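Bring back the long season

4/23/26

I have been watching Zandosum since its very first episode, and I still get a silly flutter when the theme music starts. So when the network confirmed the new series for January, I did what any fan would do and read the announcement three times. Then I got to the line about the episode count and sat back in my chair. Eight. Eight episodes, after a wait that will have lasted well over a year by the time we get there.

I want to make a case for the long season, and I want to make it cheerfully, as I love this programme and I think the people making it are at the top of their game. But a singing contest needs room! The first two series of Zandosum ran to 25 episodes each. You met the singers in the open rounds, you saw them fall over their own feet in the duets, you changed your mind about half of them in the theme weeks, and by the time the final came along you had been living with these voices for the best part of half a year.

The Plarnilix number in series two is the one I always come back to. It was week 11, a themed night that had no right to be any good (songs about weather, of all things), and a contestant who had been coasting since the open rounds walked out, stood completely still and sang a lullaby about fog. I can still hear the studio going quiet. That performance couldn't have happened in a run of eight. The singer would have been gone by week three, and fairly enough, on the strength of what we had heard up to then.

Long seasons give people time to be ordinary before they are marvellous. I think that's the whole joy of the format. When every week is a quarter-final in all but name, everyone reaches for the big ballad with the key change, and I say that as someone who adores a big ballad with a key change. By the fourth one in a single evening even I am looking for the biscuits.

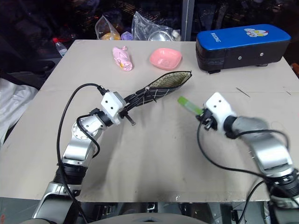 Moschos_fan wrote under my last column that short runs are simply kinder to the singers, that 25 weeks of rehearsals and public votes wore people down, and that anyone asking for it back should try doing it themselves with a head cold. Fair point, and I have thought about it a lot. You could hear tired voices towards the end of series two, and there was that dreadful semi-final where two of the four songs had to be dropped a key. I don't want anyone's throat ruined for my entertainment.

But a long season doesn't have to be a punishing one. Look at how Moschos did it, back when it was the quiet little dance show that went out before the news. Each pair performed every other week. On the weeks between, you got the rehearsal films, a guest spot and a good long chat with the choreographers, and it was lovely telly. People rested, the dancing got better, and we at home had more time with everybody. Zandosum could borrow that tomorrow. Half the singers one week, half the next, and a proper hour for each group instead of ninety seconds of song followed by four minutes of judges agreeing with each other.

Which brings me to the judging. I like all four chairs very much, and the move to scoring out of ten with the audience vote on top has been a big improvement on the old lights. Still, with so few episodes the scores hardly have time to mean anything. In the last series the winner finished 266 points clear of second place on the combined table, and the final was settled before the last song began. It was a glorious performance all the same, and I stood up in my own living room! I would just have liked a race. In a longer run people dip and climb, an early favourite has a rotten fortnight, and the table gets itself into a delicious tangle.

There is a money argument too, and I won't pretend to know the books. Cimeck, who make the programme, have said in the past that studio time is dear and that the sets cost more with every series. I believe them. The sets are wonderful. That revolving lighthouse was the best thing on television last winter and I won't hear a word against it. But if it came to a choice, I would take a bare stage and a decent band for half the run, and so would most of the people I talk to on the fan boards. One of the boards ran a poll after the announcement and 2578 of us voted. "More episodes, smaller sets" came out well ahead of "keep it as it is". A poll of devoted fans isn't a survey of the nation, I know, but these are the people who watch it live, vote every week and then watch it all over again with their mums.

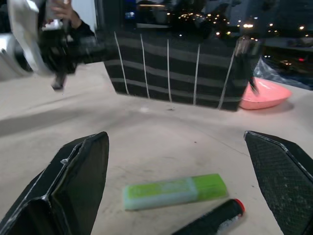
Voting is where a longer series would help most of all. At the moment the lines open for a single evening, you choose one singer, and if you were out or putting a child to bed you have missed an eighth of the entire contest. With more weeks, each vote carries less dread and more fun. In our house we still do it the old way, with paper scorecards stuck to the fridge, and I am very particular about them. Anybody who has ever kept score by hand will know the pleasure of a black marker with a red cap, waiting on the table for the first note. You don't get much use out of a marker in eight weeks. By the time we have argued over the columns (voice, nerve, shoes) and settled whether a wobble in the first verse costs half a point or a whole one, the thing is nearly over.

I should say what I would be happy with, as it's easy to shout for more and leave it there. Sixteen episodes would do me. Four weeks of open rounds, so that we hear everybody sing twice before anyone goes home. Then the alternating weeks, with themes -- and please, daft ones, more weather, more songs about trains -- and a duets night in the middle with pairs drawn from a hat. A week off for everybody before the semi-final, filled with a look back at the best bits. Then a final that lasts a full two hours and has the lighthouse in it.

I would also bring back the second-chance week, which vanished without a word when the run was trimmed. It gave us two finalists in the early years, both of them better singers on their return than when they had left, and it was the only episode my sister ever rang me up to talk about. She doesn't even like the show.

None of this will stop me watching in January. I shall be there with the crisps open and the scorecards up, probably in tears before the first advert. The new series has a live band for every round, a new opening number and, if the trailer is to be believed, a contestant who plays the saw. I can't wait. I only wish I could look forward to it lasting until the evenings get light, as it used to, when the final went out with the windows open and you could hear next door cheering for the wrong one.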